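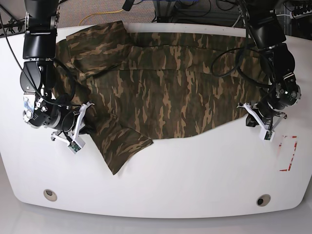

About Cliromstead

Cliromstead sorts, repairs and folds used workwear and outdoor clothing for resale. The company was set up by Eduard Pešek in Flosholm and moved to its present unit on the Teston estate in September. Floor area is 1000 square metres, with 73 folding tables.

Shirts, jackets and trousers arrive in mixed bales. Each garment is checked at the collar, cuffs and seams, then graded A, B or C. Grade C goes to Baláž for cutting into wiping cloth.

Long-sleeved shirts are laid out on a white surface, as stains and loose threads are easier to find against it. The sleeves are turned in, the body is folded in thirds and the collar is left uppermost - camouflage and other patterned shirts are packed separately from plain ones. A standard carton holds 108 folded shirts.

Stock is sold by the carton to shops and market traders. Trade accounts are handled by Eduard Lukáč. Minimum order: two cartons. Collection by appointment only.

Page last updated 29/01/2026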